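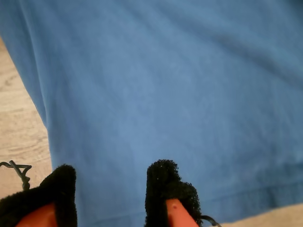 Three of the people who came to the first mending and folding afternoon in Udstead told us much the same thing, that they had been throwing away perfectly good T-shirts for years over a dropped hem, and would we please do it again before the winter. Well, we are doing it again, and we're so pleased to be able to say so!

The Medden Cloth Table returns to Udstead in November, every Sunday afternoon, with a good deal more room than last time and (at last) enough chairs. Anyone from the town or the villages round about is welcome to bring along soft cottons, jersey, towels, tea towels and whatever else has been lying at the bottom of the airing cupboard, and to sit down with us while it gets sorted, folded, mended or passed on to somebody who can use it.

Last season 1,818 pieces of cloth and clothing went across our tables over 27 sessions, and a great many went home again with the people who brought them in, which pleased us more than anything. The rest were passed on through Unell, our partner in the next valley, who find homes for clean bedding and towels all year round.

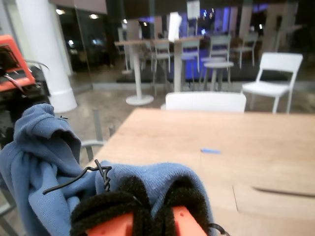 Blue cloth beside one of the wooden tables, with white chairs beyond.

This year's sewing thread, needles and pins are being given by Başaran, the haberdashers on the market square, who have also set aside 400 buttons for us in every colour you could wish for. We are very grateful to them, and to everyone who has dropped off a spare darning mushroom or a tin of oddments.

There is no charge and no need to book. Please wash things before you bring them, and do tell us if you would like your piece back, as it is easy to lose track of one plain towel among so many. Children are welcome with a grown-up, and there will be tea, and most likely cake as well.

For photographs, interviews or a visit before the doors open, please contact the Medden Cloth Table press desk. Offers of fabric scraps and working irons may be sent to the same desk.

ENDS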